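Is the degustation at Grillow worth it, or do I just order off the menu?

Posted by tramstop_lunch in Eating Out

My partner's parents are coming to stay and have announced they'd like "somewhere nice but not silly". Grillow keeps coming up. I've got two things I can't work out from their website, which is mostly a slow video of smoke.

First, the set menu is $110 a head. Is it enough food? My father-in-law is a large man who once ate a second dinner in the car park of the first one. Second, do they do anything decent for someone who doesn't eat lamb? The à la carte list looks like a roll call of the paddock.

Also open to other suggestions, as long as there's somewhere to park.

Levente Bognár

Been 3 times, twice on my own money. The set menu is plenty, provided you don't treat the flatbread as a starter, a side and a hobby. They bring it warm with whipped butter and it's the best thing in the building, so I understand the temptation.

For the non-lamb person, ring ahead. Don't leave it for the waiter on the night. When we rang they swapped the shoulder for a whole flounder with burnt lemon, and I spent the rest of the meal eyeing it off across the table. When we didn't ring, my sister got a cauliflower. It was a very good cauliflower, but it was also $110.

If you go à la carte, get the charred leeks and the 400 gram rump cap between two. Skip the chips. They come stacked like a bonfire and half of them are decorative.

Parking is behind the chemist, free after six. The sign says otherwise but it's an old sign.

pepperberry

never been but my cousin reckons its overpriced. have you tried the rsl

Kolton

Seconding the leeks. I'd go to Favska instead, though, if the in-laws are the early-dinner sort. Grillow gets loud from seven, and by eight you're communicating through eyebrows. Favska has carpet. It also has dumplings in sour cherry sauce, which sound like a mistake and are the reason I've put on weight since July.

I wrote up my last visit at the time, so I'll paste it in and save myself the typing.

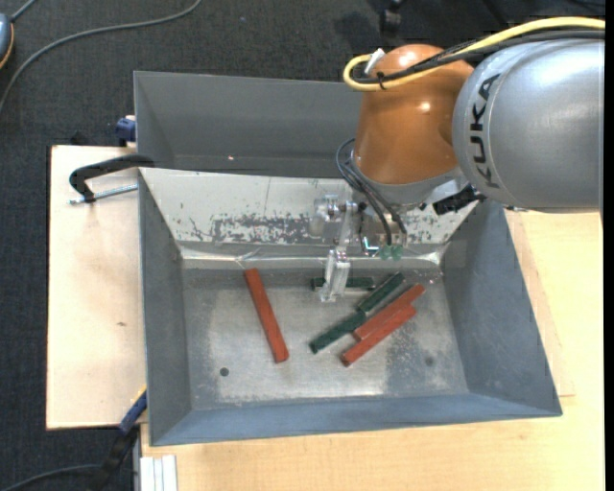

KELEMEN STREET, 13th October

Table by the window, 2 of us, no wait. Dumplings first, then the paprika chicken, which arrives in its own pot with the lid on so you can be smug about it. Cucumber salad was a bit heavy on the vinegar – I finished it anyway. Poppyseed cake to share, though I was the only one doing the sharing. Service was friendly in a "have you finished with that, love" sort of way. They close the kitchen early, so don't dawdle over the drinks.

No lamb on the menu that night either, so that's one problem sorted. Parking's a nightmare, sorry.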